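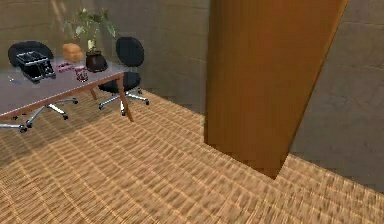 Office interior, computer rendering.

Holard community help: Phones and batteries

Replacement battery reports 18 percent and will not move

Posted by Ward Geerts

I am responsible for the handsets issued to field staff at a mid-sized firm. We have 27 Treloar phones in service, all bought in the same month. Last March the battery in one of them was replaced by Prokik, an independent repair shop. The phone has since shown a charge of 18 percent at all times, whether it is on the charger or has been in use all day. It turns off without warning, usually in the afternoon, and it starts again as soon as it is plugged in.

The following steps have been taken without result: a restart, a full system update, and a change of both charger and cable. The battery page in the settings menu lists a cycle count of 266, which seems wrong for a part that was sold to us as new. I would like to know whether the phone needs to be reset or whether the battery should be returned. The user would prefer to keep the data on the device if possible.

Posted by Maarten Cuypers

Please do not reset the phone at this stage. A factory reset erases the user's data and does not change anything stored in the battery itself.

On many phones the charge level and the cycle count are kept by a small chip on the battery pack. When a pack is rebuilt, the old chip is sometimes moved to a new cell, and the old count moves with it. A count of 266 soon after a replacement is consistent with this, or with a used pack. A fixed reading can also come from a connector that is not fully seated, so the two faults may be separate.

I would suggest the following order of work. Back up the phone while it is connected to power. Let it run until it turns off, charge it without interruption for 9 hours, and read the level again. If it still shows 18 percent, return the phone to the shop with a written note of both figures and ask that the connector be checked first. Should the reading be corrected but the cycle count remain, you may still ask for a different pack, as the part was described as new.

Stop using the phone at once if the back cover begins to lift or the case becomes hot on the charger. A swollen battery must not be charged again.

Posted by Studerberg

We had the same thing on an older model and it was the cable inside. The shop pushed it back in and the percentage was fine after that. Cannot comment on the cycle count, we did not look at it. Keep your receipt.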